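I spent most of Sunday reading success rates, which is a bad way to spend a Sunday and an even worse way to learn anything about robots.

The background, for anyone who missed the last two posts: Fidel Aravena talked me into trying Bradar, the planning layer that Zamham put out in May. You give it a goal in plain words, it picks a skill, the skill picks a grasp, and a controller underneath does the rest. The release notes promise drawer opening that "generalizes across cabinets." I have heard that sentence, or its cousins, for as long as I've been doing this. It usually means the cabinets are all the same cabinet with different wood on them.

So I ran it. Stock config, stock arm model, drawer task, 1000 episodes overnight, with the handle position and friction shuffled each time. I changed nothing except the logging, because the default logger writes one line at the end of each episode and that line says SUCCESS or FAIL. Great. Very informative.

My new logger dumps the joint torques, the planned pose, the perceived handle pose and the true handle pose at every step. It's ugly. Trinidad Acuña looked at the code and asked if I'd written it on a bus. (I had written part of it on a bus.)

What I wanted was the moment just before the fingers close. That's where all the interesting lying happens. By then the planner has committed, perception has said its piece, and the controller hasn't yet had a chance to cover for either of them.

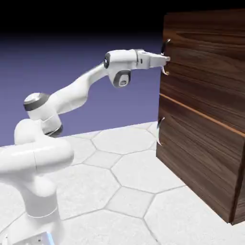

Why does a planner that reports success in simulation so often fail on real hardware?

Mostly the success check is too generous, and the contact model forgives errors that real metal and real friction don't. If the check only looks at how far the drawer has moved, then a finger that wedges behind the handle and drags it counts the same as a clean grasp.

I went looking for exactly that, and found it in the first batch I opened. Of the first 31 successes I replayed, 17 had no proper grasp at all. The gripper closed on air or on one side of the handle, then the arm pulled back and the drawer came along for the ride. The check saw a drawer past the threshold and went home happy.

I wrote to Hipólito Farías, who maintains the task suite, and he was decent about it. His position is that the task is called "open drawer" and the drawer opened. Fine. I can't argue with that as English. But then please don't put a grasping score in the same table and let people read across the row.

The perception side is where I'm less sure of myself. The handle pose estimate jumps by a few millimeters whenever the arm gets between the camera and the drawer, and the planner treats each jump as news. It replans, the wrist twitches, the estimate jumps again. You can smooth it, and I did, with a plain filter over the last 20 readings, and the twitching stopped. It also got slower to notice when the handle really had moved. Ximena Tapia thinks the fix belongs in the planner, which should know how much it trusts a reading before acting on it. She's probably right, and it's also three weeks of work I don't have.

Next I'm going to swap in a stricter check, where both fingers need contact before the drawer moves, and rerun the whole lot with the same seeds. If the score holds up I'll say so in a post and buy Fidel lunch. I haven't booked a table.

The logger is in the usual place if you want it. Turn off the torque dump unless you have a lot of disk.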